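Pantry jar

A pantry jar is a see-through container with a lid, used at home for keeping dry foods such as grains, dried corn, rice and beans. I've been writing up kitchen storage for the Coltcombe household wiki for a while now, and this is the entry I get the most mail about, so bear with me if I go on a bit!

Most jars fall into two families, screw lid and clamp lid. I'm a screw lid person myself. They open with one hand and a hip, and a bright lid (red is my favorite) is easy to spot at the back of a shelf. Clamp lids look lovely, but the rubber ring gives out sooner or later and then you're hunting for a spare.

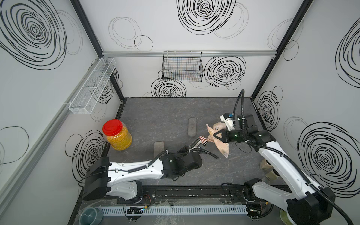 Clear plastic is lighter than glass and survives a drop, which matters in my house. It does scratch, though, and it can hold on to smells - I once kept curry powder in one and it never went back to oatmeal. Glass is better for anything strong. My oldest plastic jar is a Terkwood with a 56-ounce body, and apart from a cloudy patch near the bottom it's doing fine.

Filling and refilling

Dry goods mostly come home in thin bags and packets, and those are what the jar is there to replace. My own routine goes like this:

1. Wash the jar and let it dry completely, overnight if you can. Any damp left inside will clump the contents.

2. Snip a corner off the bag and pour slowly. A paper cup makes a good scoop for the last bit, and you can pinch the rim into a spout.

3. Cut the cooking directions off the packet and tape them to the jar. Flatten the rest of the bag and get it off the counter before you start on the next one.

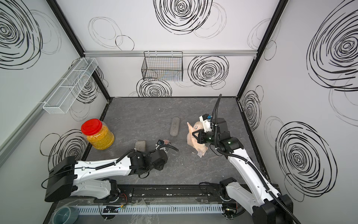
Where to keep them

A cool, dark cupboard is the usual advice. Tuva Ljungberg, who edited the first version of this page, kept 35 jars on open shelves and swore they were fine so long as the sun never reached them. Wire mesh baskets on the wall are handy for the light stuff, like packets and spare bags, but I wouldn't hang full jars in one. On a stone-look counter, wipe underneath every so often - grains get everywhere, and the pale ones love to hide among the veins.
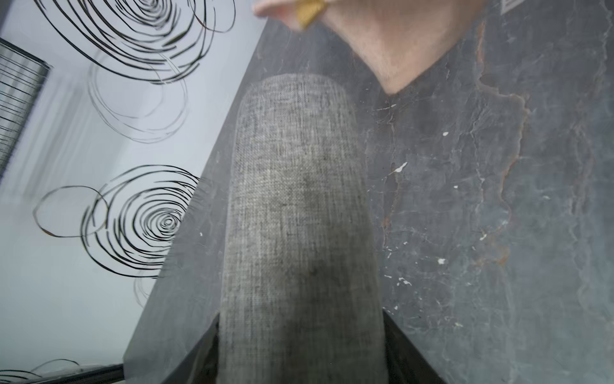

Gray woven fabric against dark, veined marble.

See also: Bag clips; Dish sponges; Wire baskets

Last edited Oct 17, 2021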